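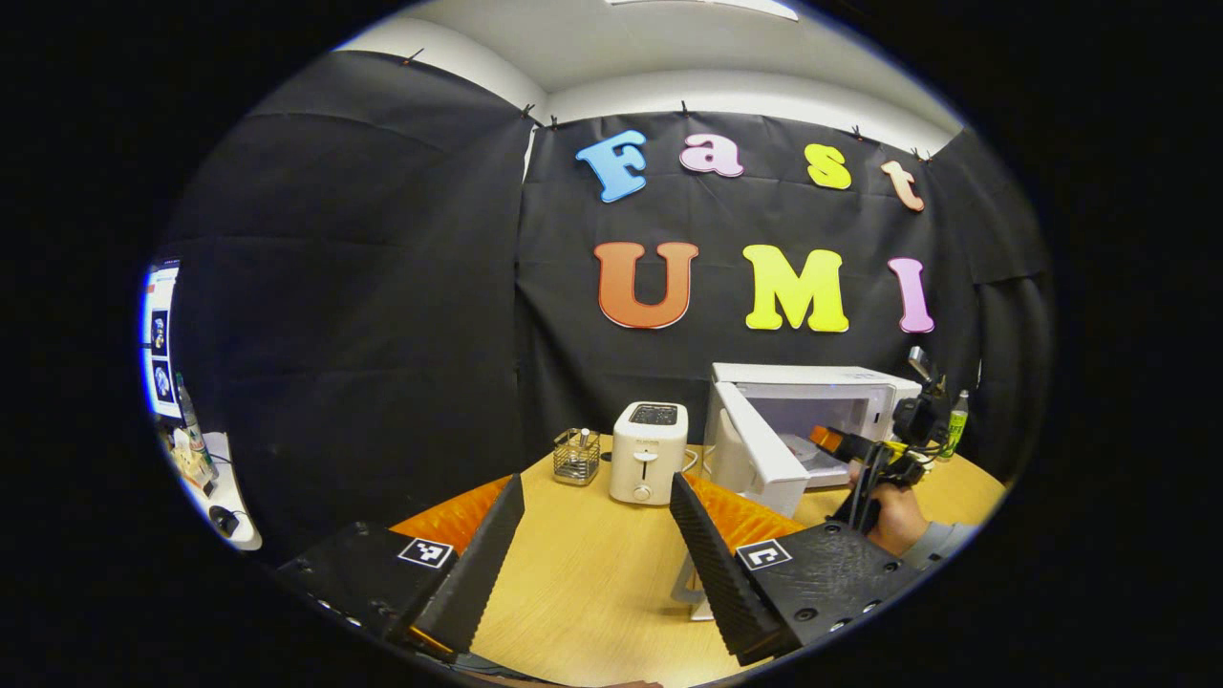

Microwave and toaster on the same wooden table, is this okay?

Asked in Kitchen & Small Appliances

Hi all! We just moved into a place in Paewai with a kitchen about the size of a closet, and there is exactly zero counter space for appliances. So I've put a light wood table against the wall in the next room and that's now the "hot food corner". It has a white microwave on the right, a little white two-slot toaster next to it, and a small wire mesh cup for utensils on the other side of the toaster. Behind it I hung black fabric because the wall is ugly and the kids stuck their foam letters all over it, which I love and would like to keep.

My questions, sorry there's a few:

Is it a problem to have the toaster right beside the microwave? The microwave door swings out to the left, so when it's open it comes around toward the toaster, and I keep thinking I'm going to knock one into the other with a plate in my hand.

Should I worry about the fabric? It hangs behind everything. I also have a couple of orange cloths that live at the back of the table for wiping up.

And can both plug into one power strip? The outlet is behind the table and there's only the one. The strip is a Femell, came from my old desk.

I'm renting so I can't add outlets or drill anything. Budget is tiny after the move. Thanks!!

3 answers

Answer 1 (accepted, 19 votes)

I had nearly the same setup in my last apartment, so I'll go through it the way I wish someone had for me.

Power strip first, please don't. A microwave pulls a lot and a toaster pulls a lot, and running both off a desk strip is how you end up with a warm plug and a smell. Put the microwave straight into the wall. If your outlet is a normal double one, the toaster can have the other half, but try not to run them at the same time, they're probably on one breaker and you'll be standing in the dark holding half a bagel. I make toast first, then heat whatever needs heating.

The fabric: I'd keep it (foam letters on black sounds adorable) but not behind the toaster. Toasters throw heat straight up and crumbs do catch now and then. Can you pull the table away from the wall a bit? I'd want a good hand's width between toaster and cloth at the very least, more if the table is deep enough, and the bottom of the fabric tied or pinned so it can't drift forward when a window is open. Or just carry the toaster to the front when you use it and slide it back once it has cooled off. Same goes for the wiping cloths. Hang them off the end of the table or put them in a drawer. Mine used to creep up against the toaster no matter how neatly I folded them.

Side by side is fine if there's a gap. Look in the microwave manual for the clearance it wants at the sides, top and back, they're all different. If you lost the manual the model number is usually on a sticker inside the door or on the back, and you can look it up.

For the door, I'd swap things around. With a door that opens to the left, you want your empty landing spot on the right, so you can take a plate out and set it down without reaching around the door. So the toaster and the utensil cup go further left, and anything on the right side of the microwave (I had an oil bottle there forever) goes somewhere else. Then you have a clear patch for hot plates. Put a trivet or a folded towel on it, because bare wood gets those white rings and your table will look 200 years old by spring.

Last thing, check that the table doesn't wobble. Load it up, open the microwave door all the way and lean on the edge. Mine rocked until I put felt pads under two of the legs.

Comment from the asker: This is so helpful, thank you! I moved the toaster way left on Saturday and it's already better. Microwave goes in the wall from now on. The letters are staying but I've hitched the fabric up on that side.

Answer 2 (10 votes)

Agree on the strip. I'll only add crumbs! Pull the tray out of the toaster once a week (unplugged and cold) and shake it over the trash. I let mine go for months and it started smoking on the lowest setting.

Also I keep a cheap Prinen baking tray under my toaster. It catches the mess and makes it easy to slide forward when I want it away from the wall.

Answer 3 (1 vote)

get a toaster oven and sell both, we have the Ilero one and never looked back. does take longer for leftovers though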